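Nouhaila Filali
Small desktop whiteboards: do you need one? I have doubts. Thread, June 10, 2026
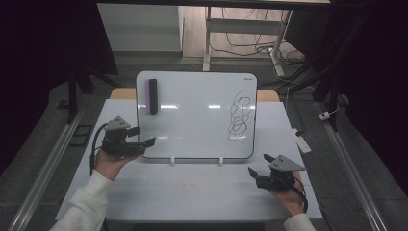 Desktop board on its two clips, eraser parked top left, marker scribble on the right half.

The pitch you've all read: a little board that stands up on your desk will replace your sticky notes, calm your mind and fix your mornings. Poveck says theirs is "the last notepad you'll buy." I've bought 12 notepads since.

Start with the size. A board like this holds one phone number and a grocery list if you write small. The marker scribble in the photo is just a column of loops and it already takes up a good part of the right side.

Next, the clips. Two little white ones along the bottom edge and that's your whole stand. They hold the board up fine. My question is what happens when you lean on it to erase, and the answer at my house is that you hold the top with your other hand. Every time.

Gloss. Look at the band of light across the middle. Every shiny board does this under ceiling lights and the product pages never show it. Tilt it, move it, turn off a lamp, whatever. I write above the glare or below it.

The eraser. Felt on one side, black on the other, fine. I'm less sold on the idea that it "lifts ink in one pass." Wulteo prints that on the package. I gave the same scribble 17 passes after leaving it over a weekend in April and there was still a gray ghost of it.

Fresh ink is a different story, I'll give them that. Wipe it the same hour and it comes off. So the board works great for things you didn't need to write down for very long.

Someone always says use rubbing alcohol. Yes. It works. It also took the shine off one corner of my old Rolland board, so go easy.

Abdelkrim Alaoui replied that his kids use theirs for drawing and he has no complaints. Fair! Loops and ovals are the best use I've seen for one. I'm talking about people who want it to run their week.

Also, thin black frame, rounded corners -- looks nice, I admit it. Looks are most of what you're paying for once you get past the cheap ones.

Would I buy another? If it's on sale and you already own markers, maybe. I wouldn't toss the paper calendar yet.

Muting this now, the Ilik fans have found me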